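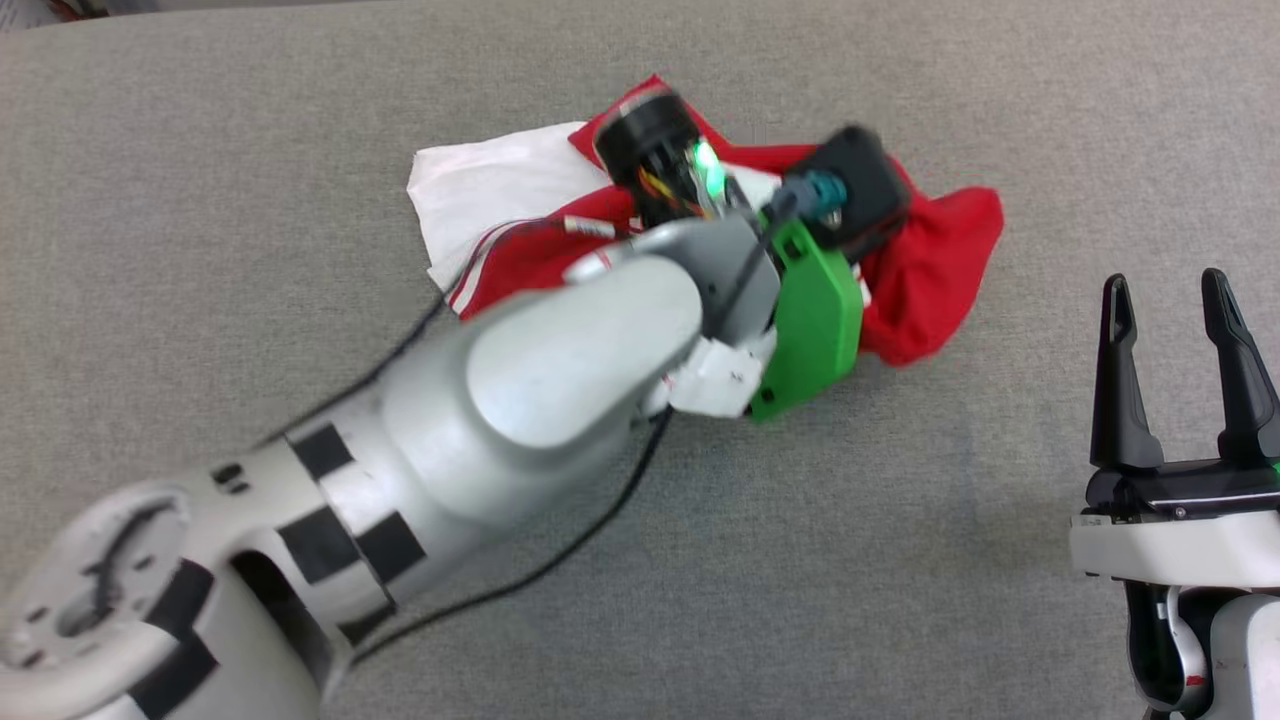 2 min read

Working practice group, Linthorpe site
Minutes of the September meeting, 2:00 p.m.

1. Last minutes
Agreed with one correction: the Jutness cell has a speed cap of 100 mm per second during teaching, not 1000.

2. Cloth handling, two-arm cells
The draft rule on shared reach was read through. When both arms are over the cloth, only one may close its gripper unless the task sheet says otherwise. Jutness asked for an exception for folding. Granted, provided the task sheet names the fold and the operator keeps a hand on the stop.

3. Cables
Long discussion. Thin cables run back from the end effector and can lie across the work surface or over the cloth. The present rule says only "keep clear." New wording: check cable slack before each session and again after every 20 runs. Clips on the forearm are allowed if they leave the black marker patches uncovered. Linthorpe will try two types of clip and report back.

4. Exposed wiring at the wrist
Covers are to be fitted before a cell is used for visitor demonstrations. For bench work the group could not agree. Held over.

5. Logging
Mai still drops the operator's initials when a session is restarted. Paper sheets stay in use until this is fixed. Some 31 sessions need their initials filled in by hand.

6. Stulov checklist
Adopted for both sites, minus the section on floor markings.

7. Any other business
Labels on cloth items: leave them on and note them on the task sheet.

Next meeting in October, same time, at Jutness.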